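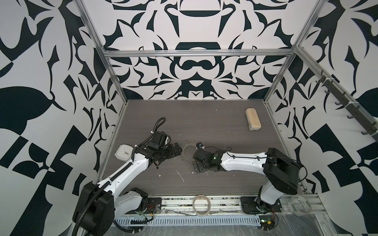 Effect of Mulch Depth on Soil Moisture Loss in Raised Beds
Puspita Chong
Soil and Water Module, Lougher College
March 2022

1. Background
The raised beds at the Cenurgate garden are watered by hand. Users of the site report that the top layer of soil dries out between visits in warm weather, and the garden's handbook recommends mulch without giving a depth. This project compared bare soil with two depths of shredded bark to find out how much water each one holds back.

2. Materials
Soil was taken from one bed in December, passed through a coarse sieve and stored indoors in closed tubs. The bark was sold under the name Pluvusora and was used as supplied. Nine identical plastic pots were filled, three for each treatment:
Treatment A – no mulch
Treatment B – 3 cm of bark
Treatment C – 6 cm of bark

3. Method
Each pot was filled to the same line with soil, watered until it drained freely, and left covered overnight. The mulch was then added and the pot was weighed. Pots stood on a bench in an unheated room with the window closed. They were weighed each morning for ten days on a Flamimon bench scale, and their positions were rotated after each weighing. No water was added during the test. Water loss was taken as the drop in total pot weight, so it includes any water lost from the bark itself.

4. Results
Mean starting weight in Treatment A was 976 g. Mean loss after ten days was 298 g in Treatment A, 171 g in Treatment B and 142 g in Treatment C. Most of the difference between bare and mulched pots appeared in the first four days. After that the daily losses in A fell as the surface dried, and the three curves ran closer together.

5. Discussion
The first 3 cm of bark reduced the loss by 127 g. The second 3 cm reduced it by a further 29 g – a small return for twice the material. One pot in Treatment C had a cracked rim and some bark fell out on day six. It was replaced by hand, and the weight for that day was left out of the mean.

The pots were small and had no plants in them. Roots would draw water from below the surface, and mulch would do little to limit that. Wind and direct sun were also absent. A repeat in the beds themselves should use a soil probe at two depths and run for at least a month.

6. Recommendation
A depth of 3 cm is suggested for the beds at Cenurgate until field readings are available.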